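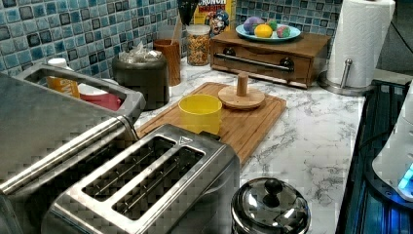

Reading the Water Table at Plesten

What a drained bog gives off, and why the answer depends on where the instruments stand

Peat accumulates where plants grow faster than they rot. In a raised bog the rot is slowed by water, which shuts oxygen out of everything below the surface layer. Lower the water and oxygen moves in. Microbes that were limited by its absence begin to work through material that was laid down over thousands of years, and the carbon leaves as carbon dioxide. The process is well understood in outline. Putting a number on it for one bog, in one year, is harder, and the Plesten peatland is a good place to see why.

Plesten covers 600 hectares. The eastern part was never cut and still carries a nearly continuous layer of sphagnum moss. The western part, known locally as the Ivanov tract, was ditched for milling and later abandoned. The ditches were dug to a depth of 80 centimeters and have held their shape in most places, although the sides have slumped where birch roots loosened them. The blocking of the ditches began in April, working down from the high end of the tract, and the field group based at Jumside has been measuring gas exchange on both sides of the old boundary.

Two methods are in use. The first is the closed chamber. A plastic collar is pressed into the peat and left there, a lid is set on it for a few minutes, and the change in gas concentration under the lid is recorded. The slope of that change, together with the volume of the chamber and the area of the collar, gives the flux. There are 200 collars at Plesten. They are arranged in lines running outward from the ditches, on the assumption that distance from a ditch is a fair stand-in for depth of water.

The second is eddy covariance. A mast carries a sonic anemometer and a gas analyzer, both sampling many times a second. Air moves over the bog in turbulent swirls, some going up and some going down. If the rising air holds more carbon dioxide than the sinking air, the surface is a source. The calculation is a covariance between vertical wind speed and gas concentration, averaged over half an hour, with corrections for air density, sensor separation and the tilt of the instrument.

The chamber sees a patch of ground smaller than a doormat. The mast sees a footprint that can reach hundreds of meters upwind and that changes shape with every shift in the wind. Neither is a measurement of the bog. Both have to be scaled up, and they are scaled in different ways.

Where the two disagree

On the uncut side the methods agree fairly well through the growing season. Summer uptake by the moss shows in both records, and so does the nightly release. On the Ivanov tract they part. The chambers give a larger annual loss than the mast does, and the gap is widest in late summer.

Several explanations have been tested. One is disturbance. Walking to a collar compresses the peat and can push gas out of it, so the group laid boardwalk along each line and threw out readings in which the concentration jumped when the lid went on. The gap narrowed slightly. Another is night-time loss from the mast record. On still nights there is too little turbulence to carry gas up to the instruments, and it pools near the ground or drains away downslope. The standard treatment is to reject half-hours below a threshold of friction velocity and fill the holes from a model driven by soil temperature. The result is sensitive to the threshold chosen, and a higher one moves the mast total toward the chamber total. It doesn't close the gap.

The remaining candidate is placement. Because the lines start at the ditches, the collars sample the driest peat more heavily than its share of the area would justify. A simple average treats each collar as standing for the same amount of ground. Weighted by the mapped area in each band of distance, the chamber total drops. Weighted by water table depth instead of distance, it drops further. The two weightings differ because distance turned out to be a poor guide in the middle of the tract, where old peat extraction left shallow basins that stay wet even close to a ditch.

This has some bearing on older surveys. A good deal of published work on drained peat rests on a few dozen collars set out along a transect, with the mean reported as a site value. Where the original coordinates were kept, the numbers can be weighted again. Often they were not kept.

Water as the controlling term

The relation between water table and carbon dioxide loss is close to linear over the upper part of the profile and then flattens. Once the water has fallen well below the surface, lowering it more exposes peat that is older, denser and already poor in the compounds that microbes use first. It may also leave the top layer too dry for them. A drained bog in a dry summer can therefore emit less than the same bog in an average one, at least from the surface layer, and a single warm year is weak evidence for anything.

Methane runs the other way. The microbes that make it need peat without oxygen, and those that consume it live in the oxygenated layer above. Raise the water to the surface and the second group loses most of its room. Blocking ditches is expected to cut carbon dioxide and raise methane, and the climate effect of the trade depends on the time span over which the two are compared. Methane is removed from the air within a decade or so, while a large part of added carbon dioxide stays for centuries. Over a long span, rewetting comes out ahead on nearly any reasonable set of assumptions. Over a short one the margin is smaller, and in some wet, sedge-filled cuttings it can vanish for a time.

The ditches are a separate account. Methane dissolved in the peat water seeps into them and escapes from the open surface, so that a drained bog can have dry ground that takes up methane slightly and narrow strips of water that give it off at high rates. Ditches occupy a small share of the Ivanov tract and had no chambers at all in the original plan. Floating chambers were added later. Bubbles make the readings hard to use: a float can sit for an entire visit with no event and then catch several in a minute.

Instruments and their drift

Water level is recorded in slotted pipes sunk through the peat into the clay below. Each holds a pressure sensor and a logger in the same housing, made by Skostix, and a second sensor in open air supplies the barometric correction. The pipes matter more than the electronics. Peat swells when wet and shrinks when dry, and the surface of the bog rises and falls with it. A pipe anchored in clay stays put. The distance from the top of the pipe to the water is then a good record of water level relative to the clay and a poor record of water level relative to the surface, where the microbes are.

The group now measures both. A light plate rests on the moss beside each pipe and slides along a graduated rod as the surface moves. At the wettest pipes on the uncut side the movement over a year was enough to change the sign of a trend: the water had dropped against the clay and had come slightly nearer to the moss. On the Ivanov tract, where the peat is compacted, the surface moves less and the correction is small.

The loggers drift as well. Skostix supplies a calibration at one temperature, and the field group checks each unit against a hand dip with a tape on every visit. Units that stray by more than 2 centimeters are pulled and their records are adjusted back to the last good dip, on a straight line. Whether the drift was in fact linear between visits can't be known from the dips alone.

Long-term subsidence is harder to separate out. The western surface sits visibly lower than the eastern one at the old boundary. Part of that is peat that was milled and carted off, part is compaction after the water was drawn down, and part is peat lost to decay. Only the last belongs in the carbon account. Bulk density and ash content from cores help to divide them, since compaction packs the same carbon into less depth while decay leaves the mineral ash behind. The cores from Jumside's first round were cut in sections too thick to resolve the upper layer, and a new set is to be taken in thinner slices once the ground is firm enough to carry the corer.

The weighted chamber series and the filtered mast series will be released together, with the rejected half-hours left in and flagged. The depth map used for the weighting is already available from the station, dated 16th November, and will be replaced when the blocked section has been surveyed again.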